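Peças de reposição: o preço de não saber o que se compra

Tenho um Vula de tração traseira há onze anos e, nesse tempo, comprei mais peças erradas do que gostaria de admitir. A última foi um cilindro mestre de freio. O anúncio dizia "serve em todos os anos", a foto era do modelo certo e o vendedor confirmou por mensagem. Quando chegou, o flange tinha os furos no lugar, mas a rosca da saída dianteira era outra. Devolvi, paguei o frete e o carro passou mais duas semanas em cima dos cavaletes.

Conto isso porque a discussão sobre carros antigos no Brasil costuma girar em torno de originalidade, placa preta e valor de mercado. Fala-se pouco de catalogação, que é o assunto que decide se o carro anda ou não. Minha opinião é que o fabricante de peças de reposição deveria ser obrigado a publicar a tabela completa de aplicação de cada item, com medidas, e que o comprador deveria poder devolver a peça sem custo quando a tabela estiver errada.

Hoje a situação é a seguinte. A Veltus, que fornece boa parte dos itens de freio e suspensão para o Vula, tem um catálogo em que cada código aponta para uma faixa de anos. Só que a fábrica trocou de fornecedor no meio de uma dessas faixas, e carros montados no mesmo semestre saíram com conjuntos diferentes. Quem desmonta descobre. Quem compra pelo catálogo, não. O número do chassi ajudaria a separar os lotes, mas o catálogo não pede o número do chassi, e a maioria das lojas também não.

A Trarkow trabalha de outro jeito. Publica o desenho de cada peça com cotas: diâmetro interno, passo da rosca, distância entre centros. É um desenho simples, de uma página. Com um paquímetro e meia hora o dono confere a peça velha contra o desenho e sabe se pode comprar. Custa mais caro, em torno de uma vez e meia o preço da concorrente, e mesmo assim eu compro deles sempre que posso. Um jogo de buchas que serve sai mais barato do que dois que não servem. 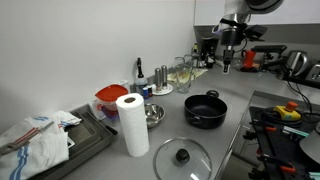 O argumento contrário eu conheço bem, porque já ouvi de balconista e de dono de distribuidora. Dizem que o volume é pequeno, que ninguém vai pagar um técnico para medir peça de carro que saiu de linha, que o cliente de antigo é chato e vai reclamar de qualquer jeito. A parte do volume é verdadeira. A do técnico, nem tanto. A peça foi medida para ser fabricada – o desenho existe em algum computador, ou em alguma gaveta, e publicar um desenho que já existe custa muito pouco.

Há também quem diga que publicar as medidas facilita a cópia. Pode ser. Mas quem quer copiar um cilindro mestre compra um cilindro mestre e mede. A falta de informação no catálogo atrapalha o dono do carro e o mecânico de bairro, e não segura nenhum copiador.

No fim do ano passado resolvi fazer por conta própria o que achava que os fabricantes deviam fazer. Abri uma planilha e comecei a anotar tudo o que passava pela minha bancada e pela de alguns conhecidos do clube: código, fabricante, medida, final do chassi do carro, se serviu ou não. A planilha tem hoje 1.232 linhas. Quase 80 delas são de peças que não entraram no carro para o qual foram vendidas. Não é uma pesquisa séria, porque quem teve problema anota com mais vontade do que quem não teve. Ainda assim, os erros se repetem nos mesmos códigos, e isso já diz alguma coisa. Se fosse descuido de expedição, estariam espalhados.

Mandei a lista dos códigos repetidos para a Veltus. Recebi uma resposta automática agradecendo o contato e, um mês depois, uma pesquisa de satisfação.

Parte da culpa é nossa. O comprador de peça para carro antigo se acostumou a adaptar. Troca a conexão, abre o furo com lima, põe arruela, e depois conta no encontro de domingo como quem ganhou um troféu. Eu mesmo já fiz isso com suporte de alternador e com trinco de porta, e não vejo mal nenhum. Com freio e direção é outra conversa. Uma rosca parecida aceita algumas voltas, dá a impressão de que apertou e pode soltar na primeira frenagem forte. Enquanto a adaptação for tratada como habilidade do dono, o vendedor não tem motivo para corrigir o anúncio.

Outra parte é das lojas de internet, que copiam a descrição umas das outras. Procurei o mesmo terminal de direção da Rautiainen em várias delas e encontrei o mesmo erro de digitação no ano final em quase todas. O fabricante, na embalagem, traz a informação correta. Bastava alguém ter lido a caixa.

O que eu proponho não exige lei nova, embora eu não fosse contra. Os clubes compram em quantidade e têm algum peso com os distribuidores. Podiam combinar de só indicar aos sócios marcas que publicam medidas, e de exigir por escrito, na nota ou no pedido, a aplicação por número de chassi. Se a peça não servir, a devolução corre por conta de quem vendeu.

Enquanto isso não acontece, continuo medindo antes de pagar e guardando a peça velha até a nova estar montada e testada. O cilindro mestre que finalmente serviu no meu carro veio de um desmanche, com a carcaça boa e os reparos por trocar. O código gravado nele não aparece em nenhum catálogo que eu tenha consultado, e já está na planilha.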